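Memory slot (computers)

A memory slot is the long, skinny socket on a computer's main board where a stick of memory goes. I look after the pages on computer parts for this wiki, and this is the one I get the most mail about, so I've rewritten it in plainer words (the old version read like a parts catalog, sorry!).

What it does

Memory is where a computer keeps whatever it's working on right now. The chips sit on a small circuit board called a module, or DIMM, and the slot holds that module and connects it to everything else. Contacts inside the channel press against flat pads along the module's edge. I still find it a little amazing that something so fiddly works at all!

Where the name comes from

DIMM is short for dual in-line memory module. The "dual" part means the pads on the front and back of the stick carry separate signals. On the older SIMM, the two sides were tied together. SIMMs usually went in at a slant and then tipped upright, and I broke more than one plastic clip that way as a teenager.

Layout

Small desktop boards often have two slots, bigger ones have four, and server boards can have far more. They're nearly always packed side by side close to the processor – short wires make for cleaner signals. Makers like to use different colors to show which slots belong together, sometimes on the whole slot and sometimes only on the latches. 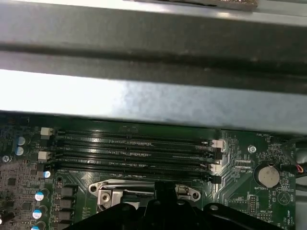 Channels and pairs

Most desktop processors talk to memory over two channels. Put one matching stick on each and you get more bandwidth than you would with both on the same channel. Which slots to fill first depends on the board, so check the manual. My friend Lihua Han ran her machine with both sticks on one channel for a whole winter and only noticed in October, when she opened it up to clean it.

Notches and fit

Each generation of DDR memory has its notch in a different spot, so a DDR3 stick won't seat in a DDR4 slot. Please don't push harder! Laptops have traditionally used a shorter module called the SO-DIMM, and plenty of thin ones have the memory soldered down with no slot at all, a trend I grumble about on the talk page.

See also

Memory module
Motherboard
SO-DIMM
Dual-channel memory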